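Clurnside Housing Association
Tenant Information: Looking After Your Kitchen

Hard Water and Limescale

Homes supplied from the Dristavano reservoir receive hard water. This is safe to drink, but it leaves a chalky deposit wherever water is heated or allowed to dry. Tenants are asked to follow the advice below, as scale damage to taps and shower heads is not covered by the repairs service.

Kettles

Descale the kettle once a month. Mix 300 ml of white vinegar with the same amount of cold water, pour it in and leave it for an hour with the power off at the wall. Do not boil the mixture. Empty the kettle, rinse it well, then boil fresh water once and throw it away before making a drink.

Kettles with a filter behind the spout should have the filter lifted out and soaked separately. Loose flakes may be brushed off with an old toothbrush.

Crockery and Teapots

Tea made with hard water leaves a brown film. Bicarbonate of soda on a damp cloth will remove it from most glazed ware. Matt finishes mark more easily and should be wiped with a soft cloth only. Scouring pads must not be used.

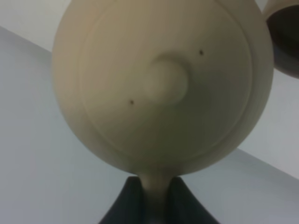 A smooth, matt surface: use a soft cloth.

Unglazed pots should be rinsed in plain hot water, without washing-up liquid, and left to dry with the lid off. Check the inside of the spout, where deposits build up first. A narrow bottle brush is suitable for this purpose.

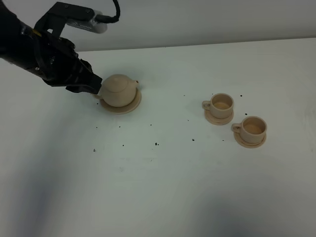 Taps and Sinks

Wrap a cloth soaked in vinegar around the end of the tap and leave it for half an hour. Plated or coloured taps should be left for no longer than 5 minutes and rinsed at once. Dry the sink and draining board after the last wash of the evening.

Vinegar must never be mixed with bleach or used on marble or other natural stone worktops.

Reporting a Problem

If the flow from a tap remains poor after cleaning, contact the repairs desk on extension 2367. The desk closes at 5 pm. Please state whether the hot tap, the cold tap or both are affected.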